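MEDIA RELEASE

Skusell Pantry Swap returns in June with room for 600 jars

SKUSELL – The Skusell Pantry Swap is back this June, and it's bigger than ever! Neighbours from every corner of town are invited to bring a sealed jar of something they love and take home a jar of something they've never tried.

The swap started six years ago in the back half of the Nurmi Hall, with 66 jars and one very long queue for the pickled beets. Last year 537 jars changed hands in a single afternoon, and the chutneys were gone before the kettle had boiled twice. This year the organizers have booked the whole hall, including the stage, and there will be space for up to 600.
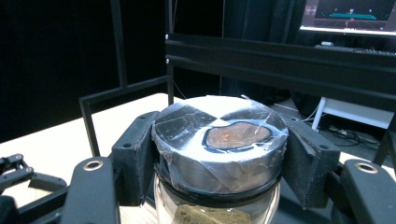 Does the food have to be homemade?
Store-bought is welcome too, as long as the jar is unopened and inside its best-before date. Loose-leaf tea, dried beans, honey and spice mixes have all been popular in past years.

Every jar earns one swap token at the door. Tokens can be spent right away or held until later in the day, when the late arrivals come in (the maple mustard people are always late, and always worth waiting for). Homemade jars need a label with the main ingredients, any common allergens and the month they were made. Blank labels and markers will be at the front desk.

A new feature this year is the colour wall, where jars will be grouped by colour instead of by type. Tomato relish next to red pepper jelly, lemon curd beside mustard – it should look wonderful, and it's a great way to stumble onto a flavour you would have walked straight past.

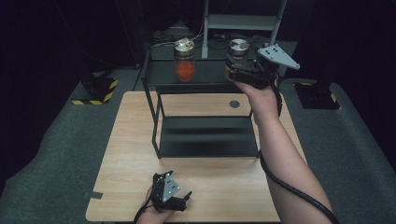

Photo: Skusell Pantry Swap

Comex, the kitchen supply shop on the harbour road, is lending the labelling stations and will run a free drop-in session on sterilizing jars and checking seals. The session begins at 10 a.m. and repeats at 1 p.m. Bring your questions, and bring the lid that never quite closes.

Osix Community Radio will broadcast its Saturday-style breakfast show from the hall lobby, with recipe requests between songs. Listeners who can't make it to the swap can call in their favourite preserve, and the full list will be posted on the hall's notice board afterward.

Choosing what to bring is half the fun. 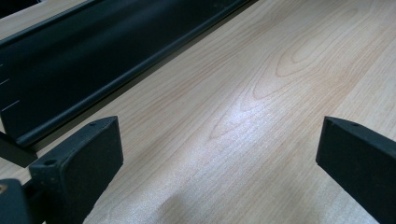

The organizers suggest something you would be happy to open at your own table on a weeknight, in whatever size you have on hand. Small jars are just as welcome as large ones, and each still counts for one token. Please leave anything that needs refrigeration at home, as the hall fridge is reserved for the lunch counter.

Doors open at 9:30 a.m. and close at 3 p.m. Admission is free. The main entrance is level with the sidewalk, and there is bike parking beside the side door. Jars left at the end of the day go to the Nurmi Hall community cupboard.

Media are welcome from 9 a.m. for photos before the doors open. Interview requests can be left at the Nurmi Hall office.

– 30 –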